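About Cekoder

Cekoder is a small company in Anolham. We test household machines for people who must decide if they will buy them: care homes, laundries, small hotels. Our question is always the same. Can a machine do this chore today, in a normal room, without a person standing next to it?

Abelardo Herrera started the company after many years of repairing dryers and presses in the Radivcombe laundry. Fatima Jacobs joined him to organise the trials and to write the reports, and she is still the one who answers your emails.

What we have learned so far

Machines are good with things that keep their shape. A cup, a box or a bottle is mostly solved. Cloth is different, because it has a new shape each time you put it down. In our last programme we made 3537 attempts to pick up and fold one piece of clothing, across 113 kinds of garment. Towels went well. Small, smooth and stretchy things went badly, and underwear was the worst of all. 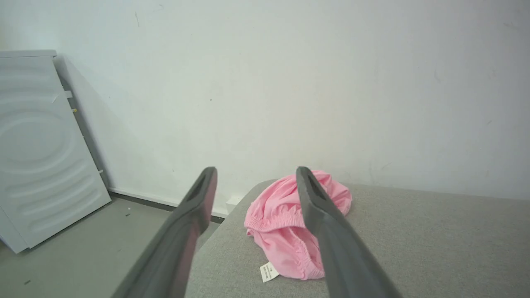 A person folds such a piece in a few seconds and thinks about dinner at the same time. The best machine in our programme needed 105 seconds for shorts, and it often took hold of two layers when it wanted one. So our answer for laundry is "not yet", but sorting by colour is already close.

We publish the bad results together with the good ones. Our reports are free for any care home, and you can ask for them at the front desk on Krawczyk Street, from 9 in the morning.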